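Samport Comics Library
Stack and Reading Room Inspection Checklist, with Comments
Applies to: main stack, reading room, returns desk, Flundby annex

The checklist is completed once before the public opening in August and again whenever material has been moved between Samport and Flundby. Each item is marked Satisfactory, Action Needed or Not Inspected. An item may not be left blank. Comments from the most recent inspection are printed under the items to which they belong and remain until the item is next inspected.
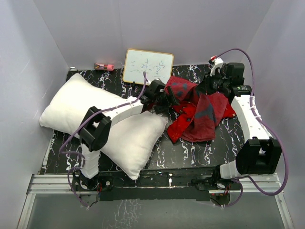 Page last changed: Jan 14, 2026 – Collections Care

Part A. Shelving and floor loads

Shelving units are fixed to the wall at the top rail and stand level.
Result: Satisfactory
Comment: All Pulik units in the main stack were tested by hand at the top rail. No movement was found.

No shelf is bowed, cracked or missing a support clip.
Result: Action Needed
Comment: The second bay of superhero back issues has a shelf with a visible sag in the middle. The full long boxes have been moved down to the bottom shelf. The shelf itself is to be replaced before anything goes back on it.

Long boxes are stored no more than two high.
Result: Action Needed
Comment: Boxes from the crossover event series were stacked higher than permitted at the end of the bay. The lowest box had begun to crush at one corner. The issues inside were checked and are sound, apart from blunted corners on a few tie-in titles. The reading order list in the lid was kept and copied.

Load plates are in place and can be read from the aisle.
Result: Satisfactory

Part B. Aisles, ladders and exits

Aisles are clear for their full length.
Result: Satisfactory
Comment: Spinner racks had been pushed into the manga aisle during the last sale. They have been returned to the front room.

Step stools and ladders have sound feet, treads and locking bars.
Result: Satisfactory
Comment: The older ladder is stiff to open but locks correctly. It should be oiled at the hinge. Oil must not be applied inside the stack.

Exit doors open fully from inside without a key.
Result: Satisfactory

Exit signs are lit and are not hidden by display material.
Result: Action Needed
Comment: A life-size cardboard standee partly hid the side exit sign from the seating area. It was moved during the inspection. Staff are reminded that standees, banners and hanging covers are to be placed only where the floor plan allows them.

Part C. Fire, water and electrical

Extinguishers are in place, in date and sealed.
Result: Satisfactory

Nothing is stored within reach of a heater or on top of one.
Result: Satisfactory
Comment: A stack of free preview catalogs had been left on the window heater in the reading room. The stack was removed and the shelf above it cleared.

No box stands directly on the floor in any room below street level.
Result: Action Needed
Comment: Eight boxes of independent and small press titles are standing on the floor in the lower room. They came in with the last donation and have not been sorted. They must go onto pallets now, sorted or not. This item was also marked Action Needed at the previous inspection.

Pipes above shelving show no drip marks, rust or new staining.
Result: Satisfactory
Comment: The old stain over the newspaper strip collection was compared with the outline penciled on the ceiling. It has not grown.

Extension cords are not run under rugs, across aisles or through doorways.
Result: Satisfactory

Part D. Condition of material

Bags and boards are clean, clear and correctly sized.
Result: Action Needed
Comment: Older issues are still in bags that have turned yellow and gone tacky at the flap. The 900 issues on the open reading shelves have priority, as they are handled most. Replacement bags must be of the archive grade sold by Jurčo or an equal grade approved in writing. The adhesive strip belongs on the back of the bag and not on the flap, so that a cover is not caught when an issue is slid out.

Staples are free of rust.
Result: Satisfactory
Comment: Light rust was noted on some black-and-white horror magazines. They have been set apart and tagged. Staples are not to be pulled or replaced by reading room staff.

No active mold, insects or droppings are found in any box opened.
Result: Satisfactory
Comment: Sample boxes were opened in each bay. The donated boxes in the lower room were opened only at the top layer and should be gone through in full.

Oversize editions and slipcased sets lie flat or stand fully supported.
Result: Action Needed
Comment: Several hardcover omnibus volumes are leaning, and on the heaviest of them the text block has started to pull away from the case. Bookends were added. A volume that has already pulled should lie flat.

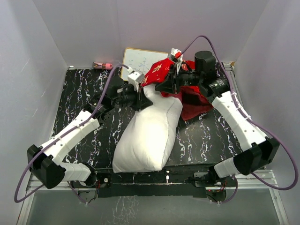

Flundby replied that laying the omnibus volumes flat would take up more shelf space than the annex has, and asked whether a volume in sound condition could remain upright if its neighbors were of the same height and the row was full. The annex also wished it noted that readers tend to return these volumes spine up, whatever the sign says.

Response from Collections Care: Agreed for sound volumes only. The row must be full but not tight, and a volume must come out without being pulled by the top of the spine. The sign will be reprinted in larger type and placed on the shelf edge. Volumes with a loose text block are still to be stored flat, and if there is no space for them at Flundby they are to be sent back to Samport.

Part E. Reading room and returns desk

Tables and chairs are stable and free of splinters or sharp edges.
Result: Satisfactory

Food and drink rules are posted at the entrance and at the tables.
Result: Satisfactory

Returned issues are checked page by page before reshelving.
Result: Action Needed
Comment: Checks are being made for covers and centerfolds only. Coupons and pinups are the pages most often missing, and a replacement copy is hard to justify once the last borrower can no longer be identified.

Return bins are emptied before they are full.
Result: Satisfactory
Comment: The padding at the bottom of the outdoor bin has worn thin – replace at the next order.

Closing of items

Items marked Action Needed are closed by the person in charge of the room, and the closed sheet is initialed by two members of staff. An item that is found open at a second inspection is reported to the head of the library. The item on floor storage in Part C has been reported in this way.

Copies: main desk, Flundby annex, building services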